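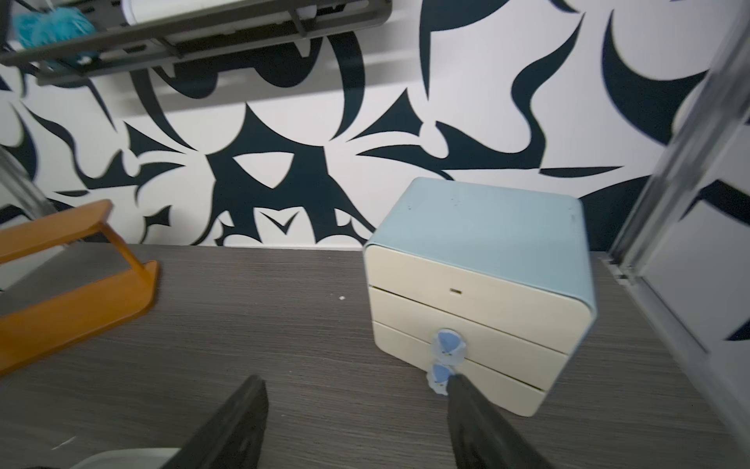
According to Heino Jaunzems, a desktop drawer cabinet should be judged by how its lowest drawer runs, as that drawer tends to be opened most.

A desktop drawer cabinet is a small storage unit kept on a desk and used for stationery, jewelry or sewing supplies. An outer shell holds two or more drawers, stacked vertically and opened by knobs, tabs or finger notches. Knobs may be plain or shaped, as in the flower pattern. Most units stand under 9 inches tall.

Tue 7 October, by the Sedberg Household Reference staff

Comments

Strazds: Is there an entry for letter trays? I looked under desks and found none.

Kumo: Mine has lasted since college. The knobs unscrew for cleaning.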